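Rents at Ziser Yard to be held until next January

2025-07-28

Small firms at Ziser Yard in Mallet will not face a rent rise this year after the owner agreed to drop a planned increase. The rent for a standard unit will stay at £445 a month until January, when a new rate will be set.

Tenants had been told in a letter this spring that rents would go up at the end of the summer. The letter did not give a figure. Several firms said they had put off buying stock or taking on staff while they waited to find out what they would have to pay. 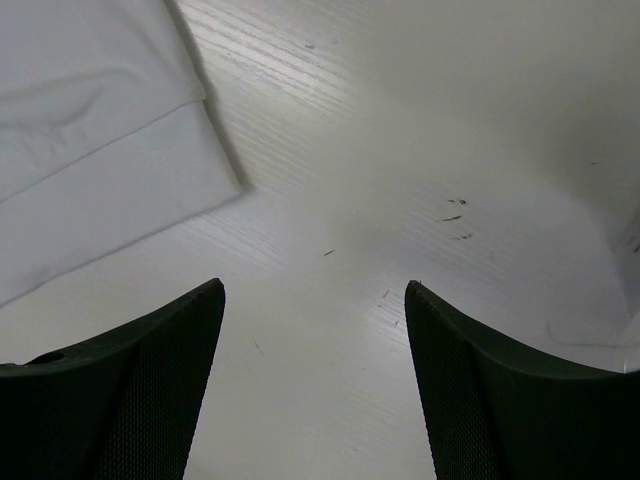

LOCAL BUSINESS

The yard stands between Skonberg Lane and the old goods line, a short walk from Mallet station. It has 15 units on two sides of a paved court. Most are let to people working alone or with one or two staff, and the trades there include a bookbinder, an upholsterer, a bicycle repairer and a firm that mends sewing machines.

Rasex, the company that owns the site, bought it from the former brewery. It said the rise had been planned to help pay for work on the roof over the north side, where water has been coming in for the past two winters.

"We have looked again at the order of the work," said Aminu Ojo, who manages the site for Rasex. "The roof will be done in stages and we can pay for the first stage out of what we have. Tenants will get a proper figure before anything changes, and they will get it in writing."

The first stage covers the end of the north side nearest the lane. Scaffolding is due to go up in the last week of August and should be down again by the end of September. The court will stay open, but there will be no parking along that side and deliveries will need to come in by the Skonberg Lane gate. Tenants have been asked to tell the site office if they are expecting anything that needs a large lorry.

No date has been given for the second stage. Rasex said it would depend on what was found when the old slates came off.

Petition

A petition against the rise was started by tenants in May and kept on the counters of shops in the town centre. It gathered over 2000 names before it was handed to the owner earlier this month. It asked for the rise to be dropped and for a longer notice period whenever rents are changed.

Apolline Arnaud, the bookbinder, has had her workshop in the yard since it first opened to small firms. She said she was pleased with the decision but would have liked it sooner.

"I price a job months before I finish it," she said. "If I don't know the rent, I have to guess, and if I guess too high the customer goes somewhere else. I lost one big job that way in June. It was a set of parish registers and I would have enjoyed doing it."

She said she would now go ahead with a second board cutter, which she had been on the point of ordering when the letter came. It is second-hand and the seller has agreed to hold it for her until the middle of August.

Other tenants were more cautious. One, who asked not to be named, said a delay was welcome but that a bigger rise in the new year would be harder to meet than a small one now. January is the quietest month for most of the trades in the yard.

Under the present leases the owner has to give one month's notice of a change in rent. Mr Ojo said Rasex was willing to make that three months and that new leases would be sent out in the autumn. Tenants who prefer to stay on their old lease may do so until it runs out.

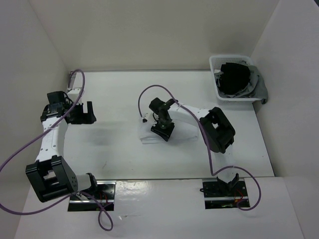
White work surface with pale wall panels.

Service charge

The decision does not cover the service charge, which is billed apart from the rent and pays for cleaning, lighting in the court, bins and the gate. It will go up by 5 per cent from September as planned.

Mr Ojo said the charge had not been changed for three years and that the cost of emptying the bins had gone up in that time. Cardboard will be collected twice a week from September instead of once. Tenants have complained that the cardboard cage is often full by midweek and that boxes are left against the wall of the cycle store, where they get wet and block the door.

The lights on the court are also to be replaced. Two of them have been out since the spring and tenants working late have been using torches to get to the gate. The new lights will come on at dusk and go off at eleven at night.

Water is metered for the whole yard and shared out by floor area. The upholsterer and the bicycle repairer have both asked for separate meters. Rasex said it had asked the water company for a price and was waiting to hear back.

Empty units

Two units are empty at present, both on the south side. One was last used by a picture framer who has retired, and the other by a firm selling garden tools that moved to larger premises outside the town. They will be offered at the same rent as the others, and viewings can be arranged through the site office.

Each unit has a sink, a roller door on to the court and its own electricity meter. Food businesses are not allowed under the terms of the planning consent. Dogs are, if they are kept inside the unit during working hours.

Rasex said it had already had enquiries from a potter and from a couple who repair clocks. The potter would need a stronger electricity supply for a kiln, and an electrician is to look at whether that can be done without digging up the court.

Open evening

The yard's summer open evening will go ahead on 14 August from five until nine. Most tenants will have their doors open and there will be bookbinding and chair caning for visitors to try. Entry is free. Children must be with an adult.

There is no parking on site during the evening. Visitors are asked to use the station car park, which is free after six, and to walk round by Skonberg Lane. The back gate on the goods line path will be locked.

Anyone who would like to see one of the empty units on the night should ask at the site office, to the left of the main gate.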